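Retreat kitchen notebook, Monday, before lunch

Oat and lavender bath soak, third batch for the Guvcombe weekend. 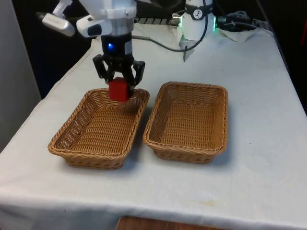

The second batch was too strong in smell. Jingyi Jia tried it at home and said it stayed in her hair until the next day. So I reduced the dried lavender from 243 g to 200 g, and left the oats and the salt the same as before.

Grinding: the oats need three short rounds in the grinder, with a pause between. With one long round they become warm and stick on the wall. I sieved after, and some 11 g stayed in the sieve. I put this back for the next round.

The bags from Sarberg are nice to touch but the string is too short to hang on the tap. I asked Bainbridge if they have a longer one – no answer yet.

Guests with sensitive skin: I want a version without lavender, only oats. Label it clearly, in big letters. Last April two bags were mixed up and I did not like that.

To do: test one bag in a foot bath this evening, write down how long until the water is cloudy. Ask Jingyi about the room for the quiet hour, the small one has an echo.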